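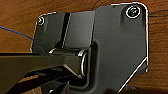
Tempo de leitura: 2 min

Ando há semanas a prometer uma página sobre a limpeza da cozinha no verão e cá está ela, escrita aos bocadinhos entre tachos ao lume e máquinas de roupa. Em julho tivemos a casa cheia de família, com gente a entrar e a sair da cozinha a toda a hora, e quando se foram todos embora olhei para as bancadas, para o lava-loiça e para o forno e pensei: pronto, é agora ou nunca! O que se segue é o que faço cá em casa. Umas coisas aprendi com a minha sogra, outras foram asneira atrás de asneira até acertar.

Começo sempre pelo lava-loiça (se o deixo para o fim já não tenho forças). Para o calcário à volta da torneira misturo 200 ml de vinagre branco com a mesma quantidade de água morna, ensopo um pano velho, enrolo-o na base e deixo lá ficar enquanto trato do resto. Depois é passar uma escova de dentes reformada nas juntas, enxaguar bem e secar. Secar é o passo que eu saltava sempre, e andava a queixar-me das manchas brancas sem perceber que era eu própria que as deixava lá. Se a vossa torneira for dourada ou preta mate, vão com calma no vinagre e vejam primeiro o que diz o fabricante. A da minha irmã, uma Rarkora muito bonita, ficou com uma nódoa baça que nunca mais saiu.

O ralo leva duas colheres de sopa bem cheias de bicarbonato e água bem quente da torneira por cima. Não desentope nada, que fique claro, mas tira aquele cheirinho de água parada. Quando está mesmo entupido, desaperto o sifão com um balde por baixo e luvas até ao cotovelo.

As bancadas

Aqui é que muita gente se engana, e eu também me enganei. O vinagre e o limão são ótimos para o calcário e péssimos para o mármore, o calcário polido e alguns granitos. Na casa antiga tinha uma pedra clara junto ao fogão e estraguei-lhe o brilho com meio limão e muita boa vontade. Hoje uso um pingo de detergente da loiça em água morna, pano de microfibra bem torcido, e depois outro pano só com água. Se ficar um filme gorduroso é porque pus detergente a mais – acontece-me quase sempre.

As superfícies com pintinhas são traiçoeiras porque escondem tudo. Migalhas, açúcar, pingos de café, está lá tudo e não se vê! O truque é passar a mão aberta antes de passar o pano: os dedos apanham o que os olhos não apanham. Outro truque é baixar a cabeça até à altura da bancada e olhar contra a luz da janela, de lado. Aparecem logo as dedadas e as rodelas dos copos.
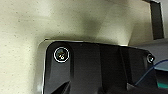
Creme com pintinhas escuras: não se fiem só nos olhos.

Para nódoas de café ou de curcuma faço uma papinha de bicarbonato com água, deixo atuar uns minutos e limpo sem esfregar com força. Em laminados brilhantes experimentem primeiro num cantinho escondido. E nada de esfregão verde, por favor, que risca e depois os riscos enchem-se de gordura.

O forno e os tabuleiros

No forno tenho mais paciência do que jeito. Compro o bicarbonato em caixas de 200 g e uma dá-me para o forno inteiro, misturado com água até parecer iogurte grego. Espalho à noite com o forno frio e desligado, sem tocar nas resistências, e de manhã retiro com uma espátula de plástico e um pano húmido. O meu é um Hubáček com 13 anos e a porta ainda fica transparente, o que me enche de um orgulho um bocado parvo. As grelhas vão para a banheira em cima de uma toalha velha, com água quente e detergente.

Os tabuleiros de alumínio não vão à máquina da loiça! Ficam cinzentos e largam aquele pó escuro nas mãos. Lavo-os à mão e pronto.

Tábuas e panos

As tábuas de madeira lavo-as depressa, seco-as logo e ponho-as ao alto. De vez em quando levam sal grosso e meio limão, e quando estão bem secas passo-lhes óleo mineral próprio para alimentos. O azeite não, que rança. O Matěj Štefanec, um leitor que me escreve muito, aconselhou-me a aquecer o óleo em banho-maria antes de o passar, e entra mesmo melhor na madeira.

Os panos da loiça cá em casa mudam-se todos os dias no verão. Lavo-os a temperatura alta, sem amaciador, que os deixa macios e incapazes de secar um copo. As esponjas duram pouco e não tenho pena nenhuma de as deitar fora.

Ainda me falta falar das borrachas do frigorífico, onde se junta um bolor de meter medo. Estou a experimentar uma escovinha comprida e água com detergente, e para a próxima conto como correu. Se tiverem um método melhor mandem, que eu leio tudo (mesmo quando demoro a responder).

Contacto: use o formulário do site | © 2024 Clinent – Dicas de casa | Voltar ao topo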